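在家泡红茶：常见问题

最近更新：2018年2月1日

这一页收集的是大家在Nelano红茶笔记留言区里问得最多的问题。有些问题来来回回聊过好多遍，每次都有人补充新的做法，我就一起整理进来了。我喝红茶喝得很杂，阿萨姆、锡兰、祁门、正山小种都喝，加奶的、清饮的、冰的也都喝，所以下面的答案难免带着个人口味，你完全可以不同意，留言告诉我你的泡法，我特别爱看！

我是新手，第一罐红茶买什么好？

如果你打算加奶，就从阿萨姆开始。它味道厚，有麦芽香，颜色深，加了牛奶也不会被盖过去，泡久一点泡短一点都能喝，对新手特别宽容。如果你喜欢什么都不加，可以试试锡兰高地的茶，乌瓦或者努沃勒埃利耶都行，汤色清亮，香气很直接。国内的茶里我会推荐祁门，甜香温和，凉了以后也好喝（这一点很加分，我经常泡好了茶就去干别的事）。

第一次买请买小包装。红茶的种类太多了，你现在觉得惊艳的味道，过几个月可能就换了心头好。我刚入坑那年一口气买了一大袋汀布拉，喝到最后看见那个袋子就绕着走，现在倒是又喜欢上了。

茶叶包装上的那些字母是什么意思？

这个问题我每次回答都很兴奋，因为刚搞懂的时候真的像解开了密码！OP是Orange Pekoe，指的是叶片完整、比较长的条形茶，和橙子没有关系。前面加一个B，BOP，就是切碎过的叶子，出味快，味道也浓。再碎一点是F，也就是片茶，更细的是D，粉状的末茶，茶包里装的多半是后面这几种。还有一种写着CTC的，叶子经过碾压、撕裂和揉卷，做成一粒一粒的小颗粒，煮奶茶的时候用它最合适。

这些字母说的主要是叶子的大小和形状，碎茶里照样有非常好喝的。我家早上喝的就是一款BOP，起床以后人还迷糊着，它出味快，正合适。大吉岭的包装上字母会特别长，前面叠着F、T、G之类，意思是嫩芽含量高，看不懂也不要紧，先闻再买。

一杯茶放多少茶叶？

我自己的起点是一小壶放4克，两个人分着喝。碎茶可以少放一点，大叶子的可以多放一点。手边没有秤的话，用平时搅咖啡的那种小勺，碎茶平平一勺，长叶子的堆尖一勺，差不太多。

不过我还是很想劝你买一个厨房小秤。同样是一勺，祁门的细条和CTC的颗粒重量差得很远，你会发现昨天的茶好喝今天的茶发涩，原因就在这一勺里。我用秤用了一阵子以后，手感也练出来了，现在抓一把放上去经常刚刚好，每次都忍不住得意一下。

水一定要滚开吗？

全发酵的红茶，用刚刚烧开的水，越新鲜越好。水壶里反复烧过好几遍的水泡出来会发闷，所以我每次都倒掉旧的重新接。大吉岭的春茶是例外，它的颜色偏绿，用滚水容易把青涩味逼出来，烧开后掀着盖子等一会儿再倒会柔和很多。小种里特别嫩的金骏眉一类也一样，别太烫。

还有一件小事：壶要先温。倒一点热水进去晃一晃再倒掉，然后马上放茶叶、冲水。冷壶会一下子带走很多热量，冬天尤其明显。温好的壶放进干茶叶，盖上盖子等几秒再掀开闻，那个香气啊，我觉得比喝第一口还幸福。

杯子要不要也温一下？

要！而且杯子比壶更容易忘。杯口越宽的杯子凉得越快，薄胎的瓷杯也是，倒进去聊几句话就只剩温的了。我的习惯是壶里的茶在泡着的时候，顺手往杯子里倒些热水，等时间到了再把水倒掉，擦都不用擦，直接倒茶。

宽口杯也有它的好处，香气散得开，茶汤的颜色也看得清楚，尤其是内壁纯白的杯子。红茶倒进白瓷里，靠近杯壁的地方会出现一圈金黄色的边，大家叫它“金圈”，好的祁门和滇红都能看到，第一次看到的时候我高兴得把杯子端到窗边看了半天。

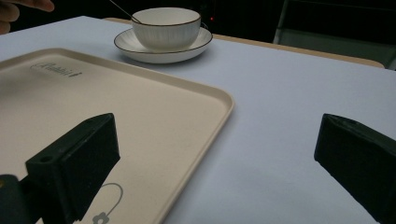
搅拌的话轻一点就好，勺子来回前后推几下，糖就化开了，用力转圈容易溅出来，也容易敲得叮当响。搅完把勺子放在茶碟上，放在杯子后面那一侧，喝的时候就碰不着。喜欢清饮的人也可以搅一搅，从壶里先倒出来的淡，后倒出来的浓，搅一下味道就匀了。

泡多久？

碎茶2分钟左右先尝一口，长叶子的再等等。每包茶上都印着建议时间，但那个时间是按照它自己的水量和克数算的，换到你家的壶里就不一定准。我更相信舌头：隔一会儿倒一小口出来尝，喜欢了就停，把时间记在茶罐的标签上，下次照着来。

泡完要把茶叶和茶汤分开，这一步很多人漏掉。茶叶一直泡在壶里，第一杯很好，第二杯就苦得皱眉了。用带滤网的壶直接把滤网提出来，没有滤网的就准备另一个温好的壶，把茶汤全部滤过去。英式下午茶里常常还会配一壶热水，觉得浓了自己兑，这个办法一点都不丢人，我去别人家喝茶也会主动要。

为什么我泡的茶总是发涩？

先看茶叶是不是放多了，再看时间是不是太长，最后看看滤网。有些人习惯用勺子去压滤网里的茶叶，想把最后一点茶汤挤出来，那一下挤出来的全是涩味。茶包也是这样，提出来让它自己滴一滴，别拧。

水质也会影响。硬水泡的红茶颜色暗，表面有时候会浮一层薄薄的膜，喝起来平平的，没有精神。换成软一些的水以后香气会一下子跳出来，可如果水太软，涩味也会变得突出。我试过好几种瓶装水和滤水壶，最后的结论是家里的过滤水就够好了，偶尔买一瓶矿物质含量低的水来对比，当作游戏，非常好玩。

茶涩到喝不下去了也别倒掉，加奶加糖立刻能救回来。

牛奶先倒还是茶先倒？

终于到这一题了！这个问题在留言区里吵过好多次（都是很友好地吵）。先倒奶的一派说，茶慢慢冲进冷牛奶里，牛奶升温比较温和，口感更滑。先倒茶的一派说，看着颜色加奶才能控制浓淡。我两种都认真试过，自己在家我先倒奶，因为杯子用惯了，知道该倒多高；给客人倒茶的时候我先倒茶，让他们自己加。

比先后顺序更重要的是牛奶本身。请用全脂的、冷藏的鲜牛奶，从冰箱里拿出来稍微放一会儿。低脂奶会让茶显得水水的，加热过的牛奶会有一股煮过的味道，容易把茶香盖住（煮奶茶另说）。植物奶里燕麦奶最配红茶，豆奶碰到很浓的茶有时会结成絮，可以先少量试一试。

奶茶怎么煮？

读者Harish Thevar给我写过一封很长的邮件，讲他家煮香料奶茶的办法，我照着做了以后就再也没换过方子。他的做法是先把姜和小豆蔻拍碎，放进水里煮到满屋子都是香味，然后下CTC茶叶，滚一会儿再倒牛奶，等它涨上来，离火，落下去，再放回火上，这样反复几遍，最后才放糖。他在信里特别强调糖要舍得放，不够甜的话香料的味道打不开，我一开始偷偷减了糖，后来老老实实加了回去，他说得对！

锅要选深一点的，牛奶涨起来的速度非常快，转身拿个杯子的工夫就会流得满灶台都是。滤的时候用细网的茶漏，CTC的颗粒会吸很多水变得胖胖的，粗网拦不住碎末。

同样的方法也可以用阿萨姆碎茶来做，香料换成一小段肉桂也好喝。我不太喜欢放丁香，觉得它太抢，但是很多人喜欢，你放一粒试试看。

茶点配什么？

我的原则很简单，浓茶配油润的，淡茶配清爽的。阿萨姆加奶配司康、黄油曲奇、花生酥都好；大吉岭适合黄瓜三明治和不太甜的海绵蛋糕；祁门我喜欢配绿豆糕，还有刚上市的水果；正山小种有烟熏味，配咸的东西特别妙，火腿、奶酪，甚至一块烟熏豆干，请一定要试一次！

端茶点的时候一个托盘能省很多来回。我推荐带边的，杯子滑动的时候有东西挡着，万一洒出来也不会流到桌布上。颜色选浅的、素的，什么杯子放上去都好看，擦起来也能看清楚哪里还有茶渍。托盘大一点没有坏处，壶、奶罐、糖罐、点心碟都要占地方，买之前可以把家里的茶具摆在一起，看看需要多大。
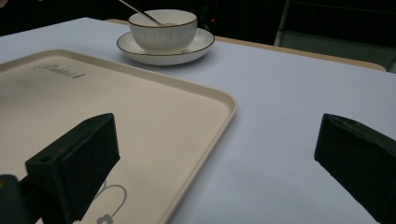

浅色桌布上的米色托盘，边缘圆润，内面是哑光的。

端的时候重的东西放在靠近身体的那一侧，壶嘴朝里，走路就稳了。如果桌子本来就小，那就不要把托盘留在桌上，东西取下来以后把它竖着靠到一边去，大家的手肘都会感谢你。

桌布沾了茶渍怎么办？

马上处理。先用干净的布把茶吸掉，从外往里按，别来回擦。然后用凉水从布的背面冲，多数新鲜的茶渍这样就淡得看不出来了。加了奶的要多一道，滴一点洗洁精轻轻揉开再冲。放久了的茶渍可以用含氧漂粉泡，泡之前看一下洗涤标签，羊毛和真丝的不要用。

杯子里的茶垢更简单，小苏打加一点点水调成糊，用手指抹一圈，冲掉，白得发亮。有金边或者彩绘描线的杯子请温柔一点，别用粗糙的海绵，也别放进洗碗机，我有一只很喜欢的旧杯子，杯口的那道线就是这么被我洗花的，现在只剩半圈。

茶叶怎么保存？能放多久？

怕光、怕潮、怕热、怕味道，这几样避开就行。用不透光、盖子紧的罐子，放在橱柜里，离炉灶和香料远一点。红茶不用放冰箱，进进出出容易结水汽，还会吸到剩菜的味道（我有一罐锡兰曾经带着韭菜味，忘不掉）。

开封以后我尽量在几个月之内喝完。过了最佳时间的红茶一般不会坏，只是香气淡了，这种时候拿来煮奶茶、做茶冻、烤蛋糕都很好。带花果香料的调味茶香味跑得最快，请先喝它们。还有一点要提醒，调味茶和原味茶一定要分开放，一罐伯爵茶能让整个柜子都变成佛手柑味的。

你们茶会上的盲品是怎么玩的？

我们每年5月办一次茶会，去年那一次桌上一共摆了19款茶，将近40个人轮流来喝，热闹得不得了！玩法是这样的：茶罐全部用纸包住，只写编号，每款都用同样的克数、同样的水、同样的时间来泡，喝的人在小卡片上写下味道和猜测，最后一起揭晓。

最有意思的是大家写的形容词，有人写“下过雨的木头”，有人写“外婆家的抽屉”，和旁边人一对，居然是同一款茶。猜产地的准确率很低，我自己把Stiso的早餐拼配猜成了肯尼亚单品，还猜得信心满满。最受欢迎的是Naciri的一款薄荷红茶，盲品的时候好多人说自己平时不爱喝薄荷的，揭开纸以后都愣住了。

在家玩也很容易，找朋友各带一款茶，准备几个一样的杯子就可以开始。别一次喝太多款，舌头会累，中间吃一点白面包或者苏打饼干，喝口白水，再继续。空腹的话请先垫一点东西。

电热水壶和茶壶需要专门买吗？

不用急着买。家里能烧开水的壶就够用，煮泡面的小锅也行。我现在用的是Skinov的一只老式烧水壶，水开的时候会叫，声音大得邻居可能都知道我要喝茶了，用它完全是出于感情。如果你常喝大吉岭春茶或者绿茶，那么能控温的壶会方便一些。

茶壶的话，圆肚子的瓷壶最适合红茶，茶叶在里面有空间翻滚舒展。紫砂会吸味道，养一把专门泡一种茶很有乐趣，但是今天阿萨姆明天小种的人（比如我）就用不上了。玻璃壶好看，凉得快，适合夏天。挑壶的时候注意看壶嘴，倒水后能干净利落地断水，不沿着壶身往下流，这种壶会让你每天都心情很好。

买二手茶具要注意什么？

拿起来对着光看有没有裂纹，用指甲轻轻沿杯口走一圈，有细小的缺口能摸出来。再用手指弹一下，声音清脆的多半没有暗裂，发闷的就要当心。釉面上细密的开片有时候是故意做的，可是老的日用瓷出现开片以后容易藏茶垢，我会拿来摆着看，不用它喝。

杯和碟能成套最好，凑不齐也别有压力，混搭的桌子有混搭的热闹。碟子中间一般有一圈浅浅的凹槽，杯底要能稳稳坐进去，买的时候现场放一下，晃一晃，就知道合不合。
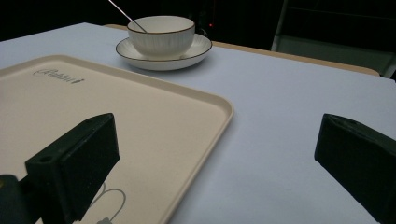
冰红茶怎么才能不浑？

冰红茶放进冰箱变浑，是茶里的成分遇冷以后结在了一起，喝了没关系，就是不好看。想要清亮的话有几个办法：选锡兰的汀布拉或者康提，它们本来就不太容易浑；泡的时候不要太浓；热茶要一下子倒在满满一杯冰上，让它快速降温，慢慢放凉反而更容易浑。已经浑了的，兑一点热水进去会变清一些。

更省事的是冷泡。茶叶放进冷水里，盖好，进冰箱，睡一觉起来就能喝了，几乎没有涩味，甜甜的，我夏天的早晨全靠它。加几片柠檬或者水蜜桃更棒，水果请喝之前再放，泡一夜的柠檬皮会发苦。冷泡茶当天喝完，不要留。

晚上喝红茶会睡不着吗？

这个因人而异。我下午晚些时候喝就会躺着数羊，我妈晚饭后一大杯照睡不误。咖啡因在热水里很早就会溶出来，网上流传的“第一泡倒掉就没有咖啡因了”并不可靠，第一泡倒掉，剩下的还有不少，香味倒是丢了许多，太可惜了。对咖啡因敏感的话，晚上换成路易波士或者大麦茶，加奶也一样好喝。怀孕或者正在吃药的朋友，能喝多少请问自己的医生。

泡过的茶叶可以做什么？

可以晾干装进小布袋，放在鞋柜里去味；可以埋进花盆的土里（量别大，盖一层土，不然会长小飞虫）；也可以拿来煮茶叶蛋，颜色很漂亮，只是味道偏淡，最好再补一点新茶进去。大叶子的祁门泡完以后切碎拌在饭团里，加芝麻和盐，是一位读者教我的，口感意外地好。碎茶和茶粉就不适合吃了，渣渣的。

我的问题这里没有，怎么办？

在页面下面留言就好，我每条都会看，回复的速度要看那几天忙不忙。问泡法的时候请写上茶名、壶的大小、放了多少、泡了多久，能写上喝起来是什么感觉就更好了，“像没熟的柿子”这种描述对我很有帮助！

本网站使用Cookie以改善您的浏览体验。继续浏览即表示您同意我们使用Cookie。接受　了解更多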